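4. Building Your First Sandwich

Now for the fun part! Your Vukent sandwich station is level, the tray is seated, and everything has been wiped down (see Section 3 if you skipped ahead — we know some of you did). This section takes you through one ham sandwich on a round bun, from bottom to top. Go slowly the first time and enjoy it.

4.1 Fill the greens container

1. Shred the purple cabbage finely. Tear or chop the lettuce into pieces you can pick up easily.
2. Put the cabbage in the left half of the clear container and the lettuce in the right half.
3. Set the container at the far end of the tray, leaving the near end open for building.

NOTE: Fill generously, but leave the rim clear. A packed container makes it hard to lift out one leaf without bringing six more along.

4.2 Start the stack

1. Lay the bottom bun half on the tray, cut side up.
2. Add a little lettuce. Frilly pieces are wonderful for this, so let an edge or two poke out!
3. Place one large tomato slice on the lettuce. 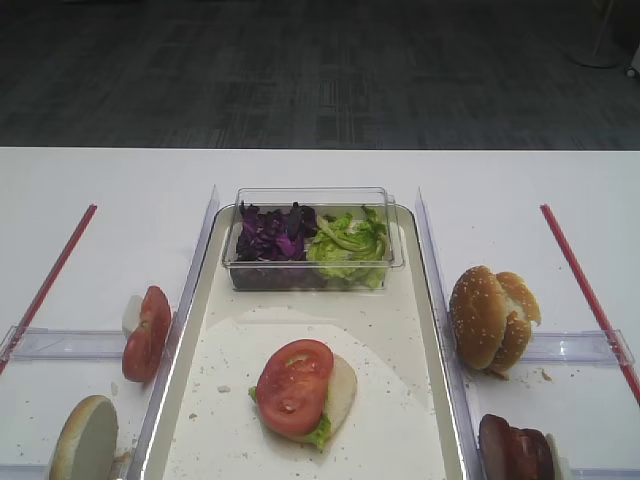 Fig. 4-1. Bun, lettuce and tomato, with the greens at the far end of the tray.

Don't fuss if the tomato sits a little to one side. You can nudge it back with a fingertip before the next layer goes on, and a slice that's slightly off center still makes a great sandwich.

CAUTION: Slice tomatoes on a separate cutting board. Knives will scratch the tray, and scratches are not covered by your Vukent warranty.

4.3 Check the side walls

The clear walls run along both sides of the tray and keep your building area separate from your supplies.

1. Look down each wall from the near end to make sure nothing is wedged against it.
2. Press gently along the top edge. If a wall rocks, reseat it as shown in Section 2.
3. Brush stray crumbs toward the near end of the tray. A few left over are fine while you work.

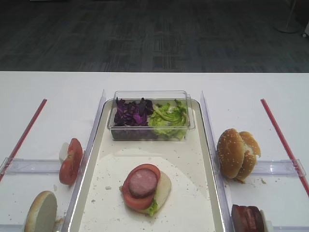 Fig. 4-2. Tray between the two clear walls, greens at the back and the sandwich begun in front.

4.4 Load the holders

This is our favorite bit of the whole station. The clear holders keep bun halves and slices standing on edge, so they take up hardly any room and you can see at once what you have left.

1. Stand each item on its edge between a holder and the wall.
2. For buns, turn the crust outward.
3. Slide the holder in until it just touches. Stop there.

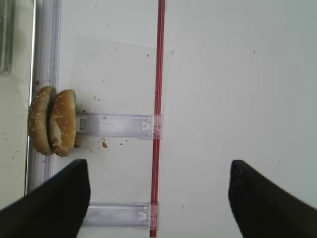 Soft buns dent if you squeeze them, and a dented sesame top sheds seeds everywhere. If yours are very fresh, let them rest uncovered for 12 minutes before loading.

4.5 Add the ham

1. Lay one slice of ham over the tomato.
2. Press down lightly in the middle so the layers settle together.

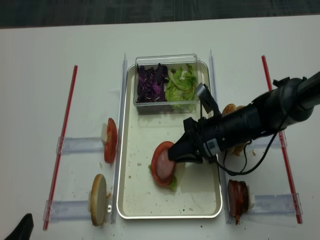

3. Add purple cabbage if you like some crunch — we always do!
4. Finish with the sesame top and serve right away.

CAUTION: Return ham and any other sliced meat to the refrigerator as soon as you finish building.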